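The Stevura match ball is sold as a size 5 for adult league soccer, with a thermally bonded shell and a butyl bladder. I bought two in January and used them in place of the Femley balls our over-35 side had trained with for three seasons. One went to matches, the other to training.

Setup is simple. The valve takes a standard needle, and the printed pressure range is easy to read. Both balls arrived flat and needed a top-up the next morning, then held steady.
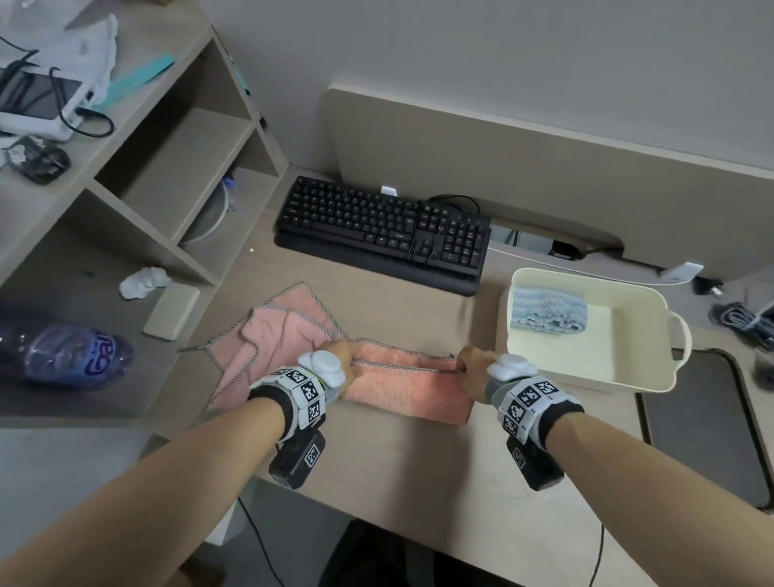 Training Equipment > Match Balls

On a firm grass field the flight is predictable. Driven passes over 50 yards stay on line, and the ball doesn't wobble when struck through the center. It comes off the foot harder than the Femley, so first touches ran long for a couple of sessions. Our goalkeeper, Ita Nic Aodha, rates the grip as good in dry weather and fair in rain. I would agree with her on the second point. The surface texture is shallow and mud fills it quickly.

Bounce is the weak area. On the older artificial field at Dasitz it kicks up higher than I would like, and dropping the pressure to the bottom of the range only partly corrects this. On grass I left it in the middle.

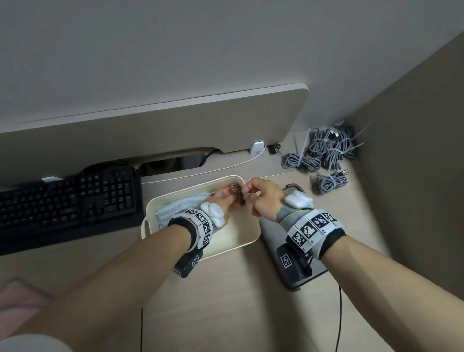
Wear after 6 months is acceptable. The training ball has lost most of its printed logo and has one seam edge starting to lift near the valve. It still holds air for a week between sessions. The match ball has scuffs and no lifting. The Femley balls were stitched and took on water by the same age, so the bonded shell is a clear improvement.

The Ó Briain league ball is softer underfoot and better on artificial turf, but it costs more and mine went out of round in its second season. For a team that plays mainly on grass, the Stevura is the one to buy. For turf, try one before ordering a full bag.

Rating: 4 out of 5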